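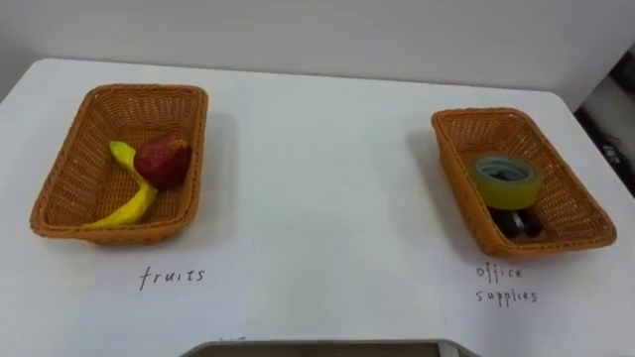 How should a sorting station be labeled so that a first-time user puts each item in the right place?

A short word written directly on the surface in front of each container worked best in our trials. It was read sooner than a tag on the rim and did not move when the container was emptied.

Project report: Labeling of Shared Sorting Stations
Group members: Joanne Oakley, Irfan Simanjuntak, Luuk Claeys
Supervisor: Dayana Ochoa

1. Background

The shared kitchen and study room at Oststead has one long counter. Snacks and small office items are left on it throughout the day and end up mixed together. Melati Osman, who manages the room, asked for a low-cost arrangement that would keep the two groups apart. The arrangement had to use containers already in storage, and it had to be clear to people who had not been given instructions.

The question was narrowed to labels. Container type, container size and the number of categories were held constant. Each station used two baskets, one for fruit and one for office items.

2. Materials

Rectangular wicker baskets, orange-brown, with sloping sides and a rolled rim. The two baskets in a pair were similar in size.
White tabletop against a plain wall.
Dark ink for the handwritten labels.
Paper tags and string for the rim labels.
A mixed set of fruit and office items for sorting.

Wicker has one disadvantage. The weave is uneven, so adhesive labels lifted at the corners within a day. Adhesive labels were dropped after the pilot and are not included in the results.

3. Label conditions

Condition A, no label. One item of the correct type was placed in each basket at the start.

Condition B, rim tag. A paper tag with the category name was tied to the front rim.

Condition C, surface label. The category name was written on the tabletop below the front edge of the basket. The word "fruits" in lowercase was used for the left basket. Lowercase was kept throughout to avoid differences in letter height between labels.

In all conditions the baskets were set at a slight angle to the table edge. A pilot with the baskets squared to the edge gave no measurable difference, and the angled position left more space between the baskets for the writing hand.

4. Procedure

A session consisted of one participant and one tray of mixed items. The participant was asked to clear the tray. No mention was made of categories or labels. The observer recorded the total time and the number of items placed in the wrong basket. Items were not corrected during the session.

There were 13 participants. Each completed all three conditions in a rotated order, with a break between conditions. Across the whole study 300 placements were scored. Placements where the participant changed their mind before letting go were scored by final position only.

Joanne Oakley prepared the trays, Luuk Claeys timed the sessions, and Irfan Simanjuntak scored placements from the written record.

5. Results

Condition C had the fewest wrong placements and the shortest median time. Condition B was second in both. Condition A was slowest, mainly on the first item. Once a participant had placed one item of each type, the remaining items went quickly in every condition.

Errors in Condition B had a pattern. The tags turned on their strings, and when a tag faced inward the participant relied on what was already in the basket. If the first item had been misplaced, later items tended to follow it. The same chain of errors occurred in Condition A.

Two participants in Condition C moved a basket while reaching across it. The label stayed where it was, and the basket was put back over the correct word both times. One participant set the basket down on top of the word and hid it – this was the only case in which a surface label could not be read.

6. Discussion

The contents of a basket act as a label of their own. A banana and an apple in an open basket are enough to suggest the category to most people, provided that the basket is not empty and not already mixed. A written word is needed for the other two cases, which are common at the end of the day.

The wording was less important than expected. "Fruits" and "fruit" were both tried in the pilot and gave the same result. Labels for the office items caused more discussion in the group, as that category is wider and has no single obvious word.

Legibility was not tested separately. All labels were written by the same person in thin letters. A thicker pen may help at a distance, but this was outside the scope.

7. Limitations

The participants were all students familiar with the building. Lighting was even and the table was mostly clear, so a crowded counter may give different results. Ink on the tabletop is also a maintenance question: the surface at Oststead is wiped daily, and the labels would have to be rewritten or covered with clear film.

8. Recommendation

Use surface labels under clear film, one word per basket, with a gap of a finger's width between the basket and the word. Leave one item of the correct type in each basket when the counter is cleared in the evening. Melati Osman has agreed to keep the arrangement in place until July, and the film will be checked for wear at that point.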